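Kedura Workshop Newsletter, July 2018

Hand tool storage: what changed at the Giltden bench

The Giltden bench finished its move to open bins in May. The old arrangement was a single deep drawer holding 83 hand tools with no dividers, and most of the wear on the drivers came from there. Tips were knocking against pliers and files every time the drawer was closed hard.

Bins are now assigned by tool family. Yellow is for screwdrivers and loose bits. Gray is for cutting tools, and the two Bruvinis racks on the back wall take wrenches and anything longer than the bins. Tools go in handle first. A driver that does not fit flat goes on the rack — do not lean it over the rim.

Checking drivers before they go back

Each driver gets a short check at the end of a job. It takes less than a minute and replaces the quarterly inspection.

1. Wipe the shaft from collar to tip with a dry cloth. Use a little solvent on adhesive residue, and keep it off rubberized grips.

2. Look at the tip under the bench lamp. On cross-point drivers, rounded edges on the wings mean the tool is finished. Set it aside for replacement; regrinding is not worth the time.

3. Roll the driver along a hard, flat surface. A bent shaft shows as a wobble at the tip. Textured grips hold dust in the pattern, so brush the handle while it is out.

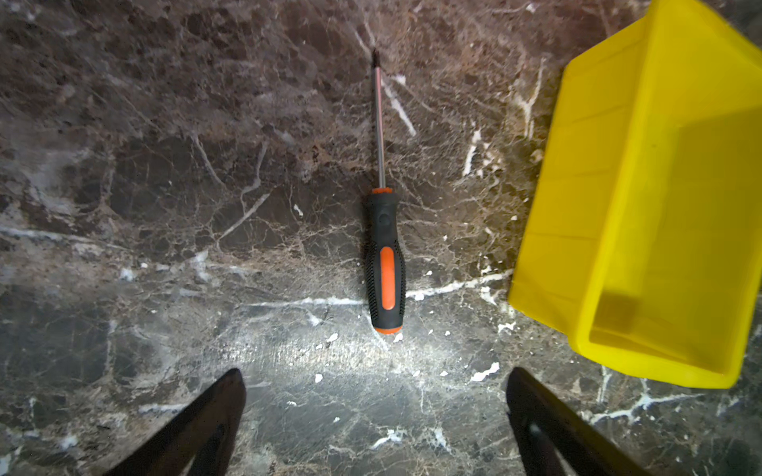
4. Put the driver in the yellow bin. If the bin is full, start a second one and label it on the short side.

Replacements

Order through the Policarpio catalog, page 99. The minimum order is 4 pieces per size. The bench has 680 dollars left in the hand tool budget for the year, and cross-point drivers have priority — flat blades are well stocked. Worn tools go in the scrap box under the vise.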